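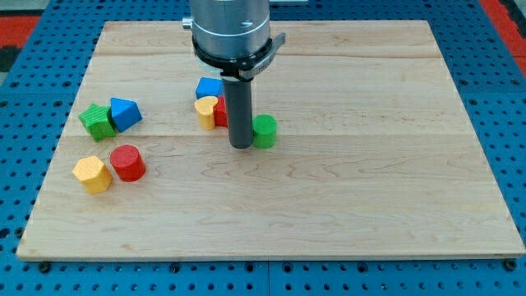 3.2. Objects and surface

Figure 2. Plastic shape blocks on the wooden board. One group of blocks lies in the middle area and a second group lies on the left side.

The objects in this study are small plastic blocks of the kind that young children use for sorting games. We took them from the Drollura set, which is sold for home use and contains simple solids as well as less regular forms. In each arrangement we place 8 blocks on the board. The shapes in Figure 2 include a cube, a cylinder, a heart and a triangular prism, and also a green block with a profile like a cross or a star. The same color can belong to different shapes. For example, the cylinder and the cross-like block are both green, and the cube and the prism are both blue. A color word alone is therefore not enough to name one block, and the people who wrote our descriptions had to use the shape as well, or the position.

The board is made of pale wood and is assembled from strips, so that thin seam lines run across it. In the first version of our protocol we considered to paint the board in one flat color. We decided against this for two reasons. First, the grain and the seams are weak in comparison with the strong colors of the blocks, and in our trials they did not disturb the labeling. Second, ordinary tables at home have such marks also, and we wanted to keep them. The blue table under the board is perforated and the board can be returned to the same place after cleaning.

3.3. Arrangements

We define a group as a set of blocks in which every block touches, or nearly touches, at least one other member. The limit for "nearly" was set to 8 mm on the board. An arrangement can have one group, several groups, or single blocks with free space between them. Figure 2 is of the type with two groups of four, which we call the 4-4 type.

The collection contains 1,902 arrangements in total. Of these, 400 belong to the 4-4 type. This type was difficult for the writers, as the words "left group" and "middle group" were sometimes used with different meanings by two persons. We also found that a block inside a group is often partly hidden by its neighbors. The red block in Figure 2 shows only a narrow slice of its side, and from this slice the shape can not be decided. For such cases the writers were asked to give the color and to leave the shape field open.

All descriptions were checked a second time by Kenji Kincaid, who did not take part in the first writing. He returned 88 descriptions for correction. Most of them had a mistake in the relation between two blocks, for example "behind" in place of "beside". Mistakes in color were rare. The corrected texts replaced the first ones, and the numbers in Section 4 are computed only on the corrected version.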